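Small wrappers, large losses: what the Orkport sampling says about flexible film
Speaker notes, version of August 28, 2022
Speaker: Lorna Purves. Slides: Valter Strand.

Slide 1. Title
Wait for the doors to close. Thank the hosts. Say that the talk covers film packaging collected from households in Orkport and nothing from shops or offices. Questions at the end, except for units and definitions, which can be asked at any point.

Slide 2. Terms
"Film" in this talk means any flexible plastic packaging, single layer or laminated. "Small format" means an item that lies flat inside a sheet of A5 paper. We chose A5 and kept to it for the whole study. Other studies use a weight limit instead. The two do not convert, so do not compare our shares with theirs line by line.

A single layer of polypropylene or polyethylene can be melted and made into pellets. A laminate usually can't, at least in the plants available to us. By eye the two are often hard to tell apart. Stretching a strip by hand is a fair first test, and a melt test in the laboratory settles it.

Slide 3. What is in the bag
The sacks were collected from 200 households over six weeks. Each sack was opened on a table and the contents divided into bottles, trays, large film, small film and everything else. "Everything else" includes caps, short tube sections, clothes hangers and toys. Food residue was scraped off and weighed on its own.

Stress here that small film is light. By weight it is the smallest of the five groups. By number of items it is the largest, and the sorting line works item by item.
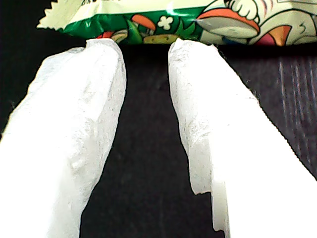

Slide 4. Snack package.

Slide 4 can stay up while the next part is read. The single-portion wrapper is the typical small-format item: a few grams or less, sealed at both ends, printed on the outside, opened by tearing. Tearing matters. One wrapper often arrives as two pieces, and the torn-off strip is too small for any screen we know of.

In our sample, 458 wrappers came in as whole items with both ends present. The torn pieces were bagged and weighed only. If asked for the number of pieces, say that we don't have it.

Slide 5. Where small film goes on the line
Follow the diagram from left to right. First the bag opener, then the drum screen. The drum has round holes, and anything that fits through drops out as fines. Fines go to energy recovery. Most small film leaves the line at this point, before any optical sorter has looked at it.

What stays in the drum does so by chance. It is stuck to a tray, or folded inside a larger bag, or lying flat against the wall when it passes the holes. Film that does reach the air separator is blown off with the paper. The Lisis unit at Orkport has an adjustable fan, and we ran it at three settings. Lower fan speed gave cleaner paper and lost more film. Show the curve, and do not read out the values.

Slide 6. Rigid items of similar size
Short rigid pieces behave quite differently. A ring or a length of pipe rolls. It passes the drum on edge, lands on the belt and carries on rolling, sometimes backwards on the inclined section. We include them because they end up in the same fines container and make up a good part of its weight. Anyone who only weighs the container will think the film loss is larger than it is.

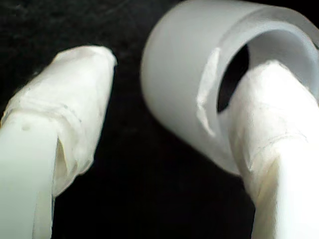 Padmavathi Naidu objected to this at the rehearsal: the rigid share changes with the season, she said, and a correction measured in summer should not be used for the whole year. She would prefer to see the uncorrected weight next to the corrected one on every chart.

Answer, if it comes up again: both weights are now given in the appendix. A second round of sampling is planned for November, and the correction will be calculated separately for it.

Slide 7. Optical sorting
Near-infrared sorters identify a polymer from reflected light. Three things get in the way with small film. The item flutters on the belt, so the air jet fires at the wrong place. Metallised layers send the light back without a usable signal. Dark printing absorbs it. Pale film with light printing gives the best reading of the types we tested, provided it lies flat and alone.

Pause after "flat and alone". Parvathi Fernandes has the belt loading figures if the plant operators want them. 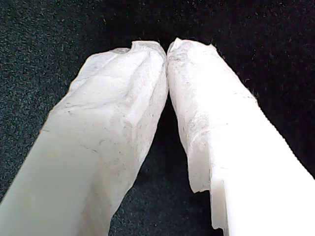
Belt speed was held constant throughout. We varied loading only, from a thin single layer up to the normal working depth. At working depth the sorter could see the top layer, and small film was mostly underneath. Slowing the belt was not tested. The operator could not spare the hours.

Slide 8. The collection trial
The Ustar bag is a clear sack with a drawstring, handed out to households for film alone. The idea is old: keep film away from the drum by never mixing it in. At the plant the full sacks are lifted off by hand ahead of the bag opener and baled separately.

We handed out 2,000 sacks. Results so far:

Large film: good capture, little dirt.
Small film: capture better than in the mixed sack, still below half by weight.
Laminates: no change in share. Households can't see the difference and shouldn't be asked to.

Sadao Amano's interviews suggest that people put a wrapper in whichever bin is nearest when it is opened. That is often outside the kitchen, and sometimes outside the home. No sack design deals with that.

Slide 9. Labels and print
Keep this short. Disposal marks are set in the same block as the ingredients and the maker's address. On a small wrapper the block is squeezed into one panel, and creases at the seal run through it. Type at the legal minimum height is legible on a flat proof and much less so on a filled pack.

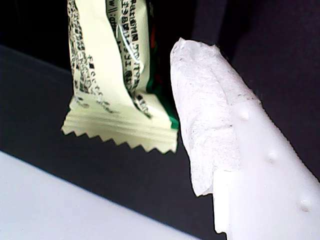 We recommend that the disposal mark be moved out of that block and printed once, near the tear notch, with clear space on all sides. It costs no extra ink colour. Deng, the converter that supplied our blank film, ran a short test and reported no trouble with registration.

Slide 10. Limits of the study
One town, one plant, one drum hole size. Moisture was measured on a subsample only. The households agreed to take part and may sort better than their neighbours. The melt tests were done in a single laboratory, without a repeat elsewhere.

Slide 11. Questions
Likely ones:
Cost per tonne – refer to the written report, section 6.
Chemical recycling – outside the study.
Paper wrappers – not sampled, and they count as paper in our tables even when coated.

Leave the line diagram on screen during questions. Handouts are on the table by the left-hand door.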